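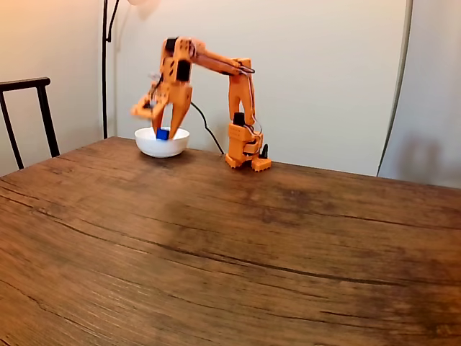

Leave the Old Table Alone

Jul 24, 2025

In my family we have a wooden table which is older than everybody who eats at it. My wife's grandfather bought it from a carpenter in Jarkach, and it came to us in a rented van when the house there was sold. Since then I hear the same advice from almost every visitor. You should sand it. You should put a new varnish. It would look like new!

I would like to explain why I do not want it to look like new, and why I think too many good tables are being ruined by people who love them.

First I must be fair to the other side. I understand the wish very well. In June I went to the showroom of Granonis, at the edge of our town, because we needed chairs. There were tables everywhere, and all of them were smooth and even, the same color from one end to the other. I put my hand on one of them and it was pleasant. Then I came home and saw our own table with the eyes of a customer, and for one evening I was ashamed of it. The grain is strong and goes in waves. There is a long dark line across the middle which guests take for a crack and try with the fingernail. On one side the wood is darker, in blotches, and no soap has any effect on them.

I even asked for a price. A workshop called Hrubý offered to do the complete job for 182 euros, with collection and return, and they would keep the table for nine days. It is not much money for so much work. I kept the paper on the refrigerator for some weeks and then I threw it away.

My reason is simple. A table is a place for doing things, and a surface which must be protected makes this more difficult. When I was a child, my aunt had a beautiful polished table in her dining room. On it was a thick cloth, on the cloth was a lace cloth, and on the lace was a sheet of clear plastic. We were allowed to do homework on the floor. I am 63 now and I believe I have seen the bare wood of that table two times, both times when somebody had died and the room was being prepared.

Our table has had a very different life. On it people have rolled dough, cut wallpaper, repaired a radio, and filled in tax forms with a bad pen. If somebody puts down a bowl without a mat, the conversation continues. I notice that children go to this table by themselves, and adults also stay at it longer than they planned. I cannot prove that the stains are the cause of this. But I remember how we sat at my aunt's, with our elbows in the air.

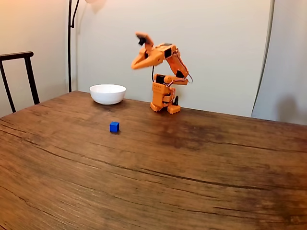
The long line across the middle, and the dark, blotchy area in the wood.

There is also a practical argument, and I ask the friends of sanding to consider it. Wood that you take away does not come back. With a thick solid top you can perhaps do it several times, but many tables have only a thin layer of good wood on top of something cheaper, and the owner discovers this when the machine has already gone through. A neighbor of ours lost a writing desk in this manner. He had bought a kit from Jovgate with 100 sheets of sandpaper, and he did not need even half of them to reach the glue.

I do not say that one should do nothing. A loose leg must be repaired. If the wood becomes dry and gives splinters, it should get oil, and a board which is really broken needs a real carpenter. I wipe our table every evening with a damp cloth and then with a dry one, and before winter I give it some wax, so that it has a little shine where the light from the window comes. This is care, and I am in favor of care. What I am against is the idea that use is a kind of damage, and that every mark must be explained or removed.

Some people tell me that this is only sentiment, because the table belonged to the family. Maybe a part of it is. But I would say the same about a table from a flea market with the marks of strangers on it. Somebody worked there and ate there, and the table held. I think this is a better recommendation than the label in a showroom.

We bought the chairs from Granonis in the end. They are new and they do not match, and my wife says in ten years nobody will see the difference. I would guess it will go faster, with our grandchildren.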